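Section 6: Grip Faults and Lost Pads

6.1 Before you trust the fault screen

The Pirkley controller reports a dropped part as "Fault 400 - object lost." Read that as "something is wrong between the fingers" and no more. The same code comes up for a worn pad, a loose finger screw, a bad close position and a part that was never there. Clearing the code and pressing Resume will work often enough to make you think the problem is fixed. It probably isn't.

The vendor's note says the pads are good for the life of the fingers. We don't accept that. At the Clandley cell a pad came off at cycle 2,977, went down the chute with the part and was found on Friday by the customer. The log showed no fault at all. The gripper had closed a little farther than usual, still read "part held," and carried on.

CAUTION: The fingers can close without warning when power comes back. Lock out the cell and bleed the air before you put a hand near the jaws. The soft stop on the pendant is not a lockout.

6.2 Checking the fingers

1. Finish or abort the current job. Do not check the fingers with a part in the jaws.
2. Jog the arm clear of the fixture and open the jaws far enough to see the facing edges of both fingers.
3. Lock out and tag the cell. Try the start button. Nothing should move.
4. Look along the white pads on each finger. They sit in steps, and the steps on one finger should mirror those on the other.
5. Push each pad sideways with a thumbnail. Any movement is a fail.
6. Look at the orange finger bodies next, including the outer curve near the holes. Surface scuffs can stay. A crack you can catch with a fingernail can't.
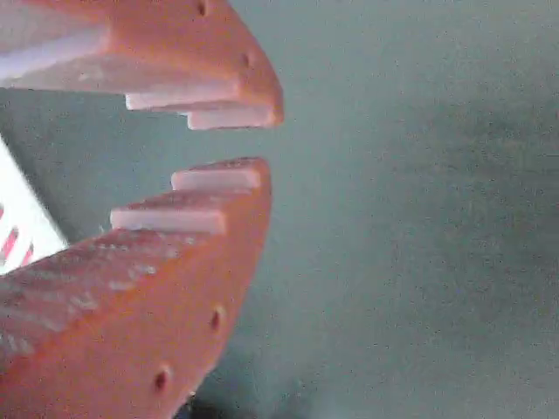
Wayne Simard disagrees with step 5 and wants it in writing: a thumbnail test finds a pad that has already let go, and tells you nothing about one that will let go tonight. He would swap pads on a fixed count and skip the poking. He may be right. Until we have more than one failure to go on, do both.

6.3 Replacing a pad

1. Keep the cell locked out. Remove the finger from the gripper.
2. Peel off the old pad and scrape the seat clean. Old glue left in a corner will tilt the new pad.
3. Fit the new pad and clamp it overnight. The Šimko glue sheet allows a shorter time - ignore it.
4. Refit the finger and teach the close position again. Do not reuse the stored value.
5. Run 100 cycles at reduced speed with scrap parts, then lock out and repeat 6.2.

NOTE: Reset the pad counter by hand. The controller does not know you changed anything. The Pornumbridge cell is still showing 2,843 from the old set, so go by the paper log there.

If a pad is missing and you can't find it, hold every part made after the last good check.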